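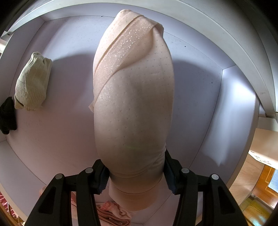 How do you fold stretchy stuff so it stays folded? I do the stand-it-on-end method for my dresser and it works fine on T-shirts. Then I get to the thin clingy things and it all goes to pieces. The peach-beige one with the tiny pinprick holes and the sparkly see-through band is the worst of them: I fold it tight, stand it up over the drawer, and it bulges in the middle like it swallowed something, with a little flap poking out of the side. The fabric is thin and slippery and has no interest in corners. I have 17 tops more or less like it and one pale drawer to keep them in, and by Sunday the whole row has flopped over onto the socks. I don't want to buy a set of dividers if the answer is just "fold better." I also don't want to hang them, as the closet is full of somebody else's coats.

Second part, while I'm here. The drawer is getting its woolly things moved out to the cube shelf to make room. Is there a way to keep a ribbed beanie looking like a hat in there? 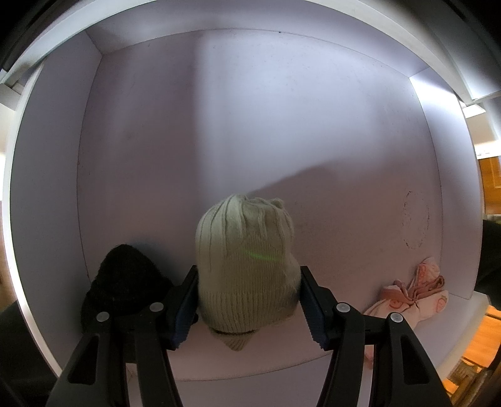
Cream-beige beanie, cuff folded, shelf compartment.

Posted by letthorpe_drawers

stuso17

You're folding too small. Everybody who learns the upright thing gets carried away and makes a burrito. Thin stretchy knits have nothing inside to hold them up, so every extra fold is one more place for it to spring open.

What I do: lay it face down on the bed, sleeves in, sides in so you have one long strip a bit narrower than your hand is long. Smooth it flat - press, don't pull, or it will shrink back the second you let go. Fold the strip in half, stop short of the hem, then fold in thirds. It should stand by itself on the bed for as long as it takes you to say "huh." If it can't manage that, start over.

For the sparkly band, keep it on the inside of the last fold. Glittery sheer stuff snags on everything, including other glittery sheer stuff. That flap on the side is probably a sleeve or a hem that didn't get tucked before the first fold. You can't poke it back in later. I have tried.

As for the flopping, a row only stands if it's full. Half a drawer of tops will lie down like tired dogs. Put a shoebox lid on edge at the end of the row and slide it along as the laundry comes and goes. Cost so far: one pair of shoes.

Iveck

just roll them

rugemalira_attic

Rolling is okay for the plain ones but it puts a crease right across anything with a sheer panel, ask me how I know.

On the hat: leave the cuff folded up and stand it on the cuff, crown at the top. Don't stack a second one on it. Ribbing stretches if you stuff the hat full, so if you want it rounder, one loose pair of socks inside is plenty. Mine share a cube with the scarves, scarves at the back, hats in front, and they come out in January looking the way they went in, minus whatever the cat has done.

Also, 17 tops is a lot for one drawer. I got mine down to 10 and the folding problem mostly went away, though I do miss 3 of them.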